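Housekeeping Journal, Buketham House
Tea Room, Second Floor

The tea room was opened at 7 by Mrs. Hviid, and the overnight list was clear. Two members of the housekeeping staff were on duty for the morning, with Mr. Lykkegaard joining at midday. The subject set for the day was the care of the white table along the tiled wall, which is the most heavily used surface on the floor and the one about which the residents write to us most often.

I reviewed the written procedure for drinks spills with the staff before the first break. Coffee with milk is to be dealt with at once. The cup is set upright or moved clear, the cloth is laid over the liquid, and the liquid is gathered toward the middle of the table, never toward the rounded corners, where it runs down to the floor.
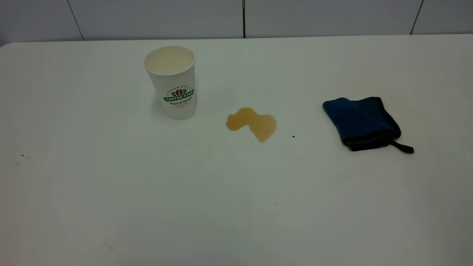

Mr. Lammers asked whether the procedure should separate black coffee from milky coffee. My view is that it should not. The milk leaves a film that is dull when dry and is often missed under the ceiling lights, so the second wipe with a clean, damp cloth should apply in every case. I have amended the sheet to say so.

Small specks and faint streaks are a separate matter. They are easily overlooked on a white top, and the inspection form has no line for them. Ms. Deligiannis proposed that the table be checked from directly over it as well as from the doorway – a sensible addition, and one that takes very little time.
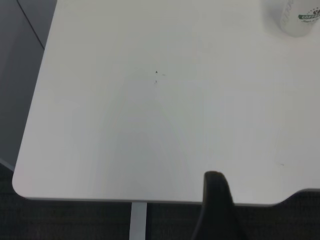

The supply order was checked after lunch. We hold 34 cloths in the Brillico cabinet, of which 9 are worn at the hem and will be moved to floor use. The dark blue ones are kept for tables only. It was again noted that cloths are being left bunched on the tabletop after use; they are to be rinsed, wrung out and hung on the rail.
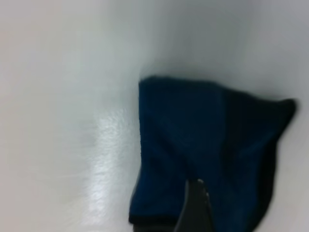

Buketham, 26/02/2026

Entry continued in the evening. Mr. Sveinbjörnsson's name was entered in error on last week's rota and has been corrected to Ms. Sólveig Sveinbjörnsson, with apologies. She will take the late round through July.

The question of paper cups was raised once more. They are light, they tip readily when nearly empty, and the residents prefer them. I do not propose to withdraw them at present.

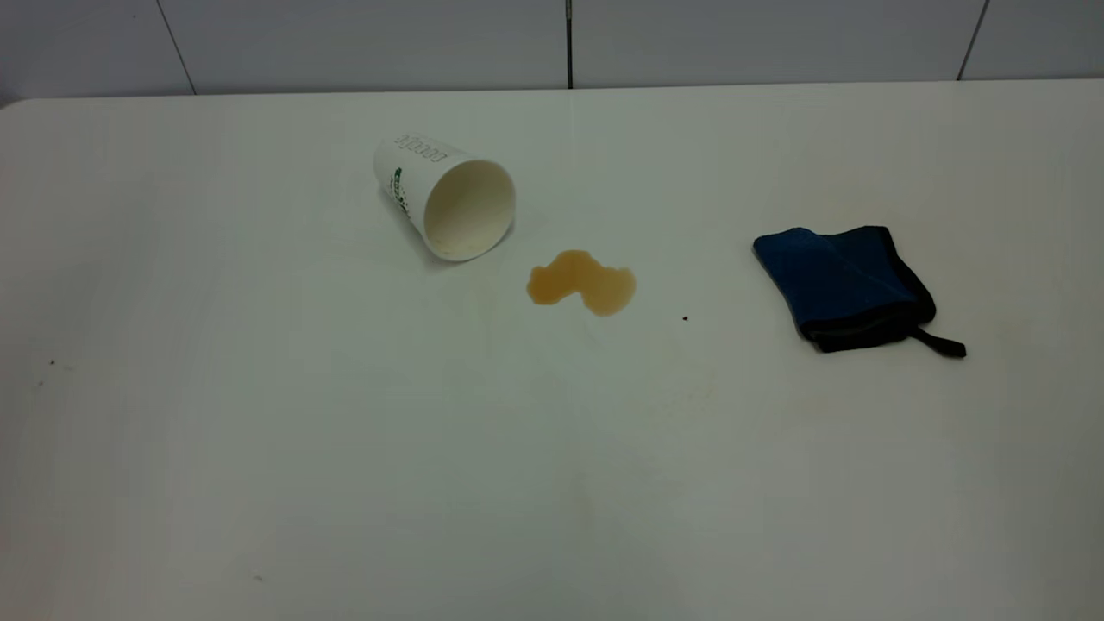
The amended sheet will be posted inside the cabinet door tomorrow morning, and the old copy is to be removed. Mr. Lykkegaard will order six new cloths and a replacement rail bracket. Tea room locked, lights off, key returned to the office.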